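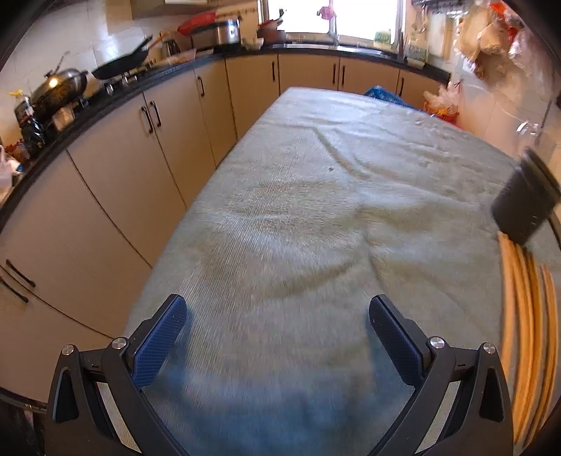 The hard part is the cloth, according to Rellidov, and after 70 attempts at laying a table the operators there no longer argue the point. A plate stays where it is put. A tablecloth moves when anything on it moves, and a fold that was harmless at the start of a demonstration can be under the fingertips by the end.

The firm teaches its kitchen robots by hand. An operator holds a two-fingered gripper, carries it through the task in an ordinary kitchen and lets the camera on the tool record what the fingers meet. No robot arm is needed at this stage. The recordings go to Cemon, which works out the path of the tool and the opening of the fingers for each moment, and passes the result to the learning software.

The alternative is remote control, which Stasiv still prefers. There the operator sits at a desk and drives the arm directly, so every movement recorded is one the arm can make. A hand-held tool gives no such promise. People reach round corners and turn their wrists in ways that a fixed arm can't follow, and those recordings have to be thrown out. In September Rellidov discarded 129 of them from a set of 3,000.

Speed decides the matter for most buyers. A hand-held session can be set up in 4 minutes, and the kitchen doesn't have to be cleared first. Pans stay on the stove and bags stay on their hooks. Stasiv's operators work at a fixed bench, where the light is constant and the objects are few.

Thin objects remain a weakness of both methods. Chopsticks lying side by side on fabric offer little for the fingers to close on, and pressing down to reach them drags the cloth. Operators are told to approach slowly with the fingers wide, to lower one pad first, and to stop if the fabric gathers.

Elline, which plans to fit the trained software to its own arm, has asked for more demonstrations on creased cloth and fewer on bare tables. Its first trials will use a single gripper and one length of fabric, with the chopsticks left until later.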